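El maíz vuelve a la mesa de Brirkerley

La Fundación Mamel ha presentado en mayo los resultados de su programa de recuperación de variedades locales de maíz, que reúne a 16 explotaciones familiares del valle de Brirkerley. La iniciativa pretende devolver a los mercados de la comarca un cultivo que durante décadas se destinó casi por completo al forraje.

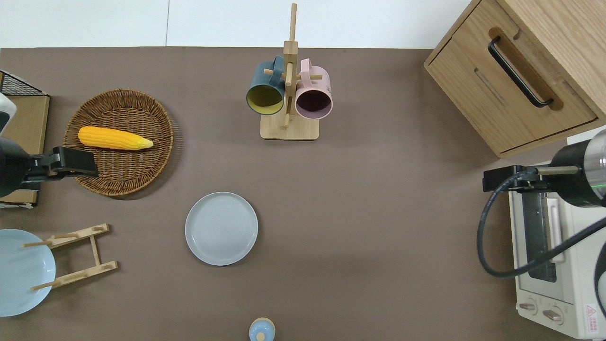

Alper Tokgöz sostiene que el precio sigue siendo el principal obstáculo y que ningún agricultor conservará una semilla antigua mientras la híbrida rinda el doble. La Fundación reconoce la dificultad y ha establecido una ayuda de 600 euros por hectárea durante las dos primeras campañas.

El banco de semillas de Awasthi custodia las muestras originales. Su reglamento obliga a cada beneficiario a devolver, tras la cosecha, una cantidad de grano equivalente a la recibida.
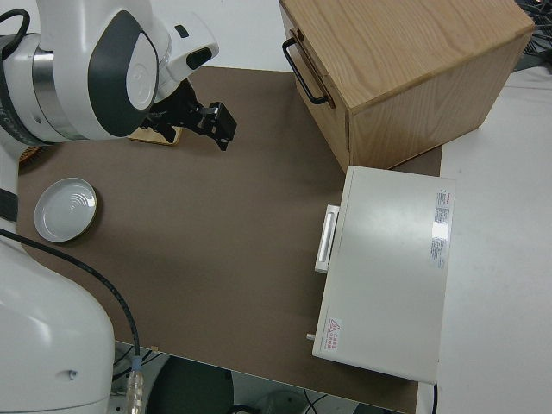 Dicha devolución permitió ampliar el reparto a los municipios de la ribera, donde el riego tradicional se mantiene en uso.

La molienda corresponde a la cooperativa Wotside, que trabaja en lotes de 500 kilos y separa cada variedad. 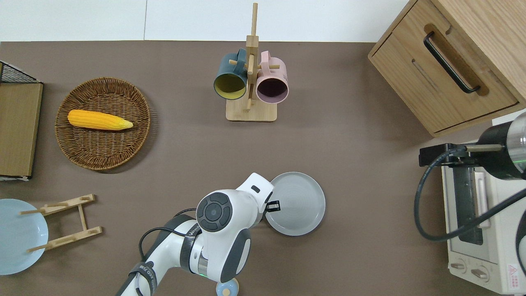 La harina obtenida se distribuye entre panaderías y comedores escolares de la comarca, conforme al convenio suscrito con los ayuntamientos.

Kiran Tripathi coordina el recetario que acompañará la próxima campaña, con tortas, gachas y panes de corteza fina.

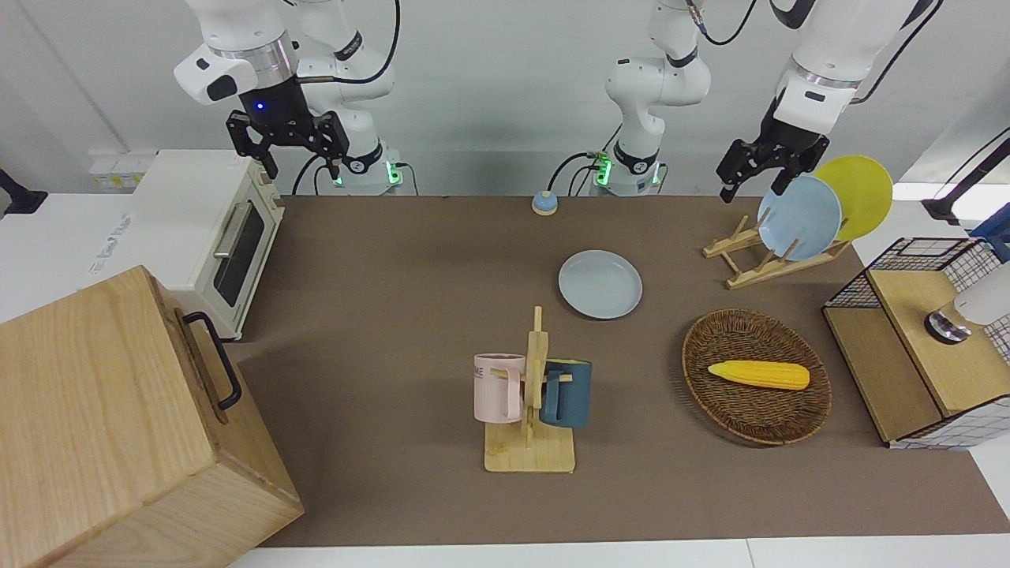 La edición constará de 1000 ejemplares y podrá solicitarse en las bibliotecas municipales a partir de septiembre.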